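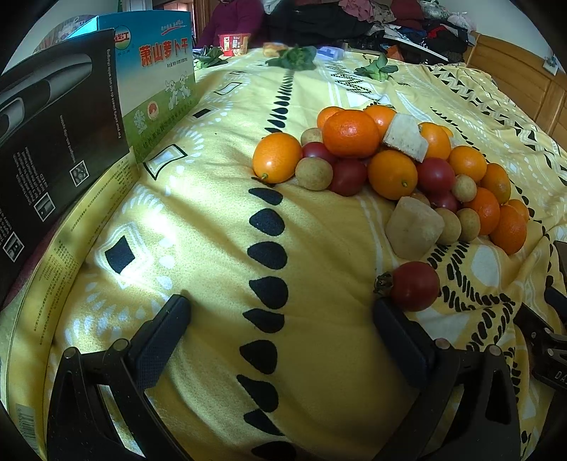 Sorting the pile by hand gripper, jaws open, radish by the right tip.

Picard Labs > Threads > Handling faults

Search threads Go

1/ Fault note on the Uten hand gripper. Short version: the jaw opening reported by the tool and the real jaw opening drifted apart during a produce run, and the software accepted the bad numbers for 253 grasps before it raised a flag.

2/ Task: pick single items off a mixed pile on a soft surface. Oranges, tangerines, dark red round vegetables, a radish set apart from the rest. Patterned blanket underneath, boxes to the left, leafy greens behind. Nothing in there should trouble a parallel linkage.

3/ First symptom was in the logs. Closed position read 5 mm with nothing between the pads. It should read zero. The offset grew through the run and never came back down.

4/ We suspected the encoder and swapped it. Same offset. We suspected the cable and swapped that. Same offset. That cost us an afternoon.

5/ The cause was mechanical. Each jaw hangs on linked bars with pivot pins, and one pin had walked out of its bore far enough to let the bar rock. The encoder sits upstream of that joint, so it measured the motor correctly and the fingertip incorrectly.

6/ Small round items suffered most. On a large orange, 5 mm of slop disappears into the grip. On a radish it decides between a hold and a drop.

7/ Now the safety part. The force limit is computed from the same position estimate. With the offset in place the controller believed the jaws were still traveling when they had already made contact, and it kept pushing. Error 3004 (overtravel) is meant to catch this. Its threshold was set to 6 mm. We were under it the whole time.

8/ No injuries. One tangerine split. A finger in the same position would have been pinched harder than the spec allows, and the operator's other hand is often near the jaws when items roll.

9/ Changes as of 03/04/2025: 3004 threshold lowered to 2 mm. Zero check on every power-up, pads touching, no object. Retaining clips on all pivot pins, both jaws.

We use cookies to remember your reading preferences. Accept Manage

10/ Data from the affected run is quarantined under Cluvavgate. The images are fine. The jaw width channel is not. Please don't try to correct it with a constant – the offset depends on load and on which way the jaws were last moving.

11/ If you have a Stolleo build with the same linkage, close the jaws and push sideways on one fingertip with the motor holding. Any click, take it out of service and look at the pins.

12/ Still open: why the pin moved at all. The bore measures within tolerance. The last teardown was in November and the pin may have gone back in without retaining compound. The service sheet has no line for it. It will get one.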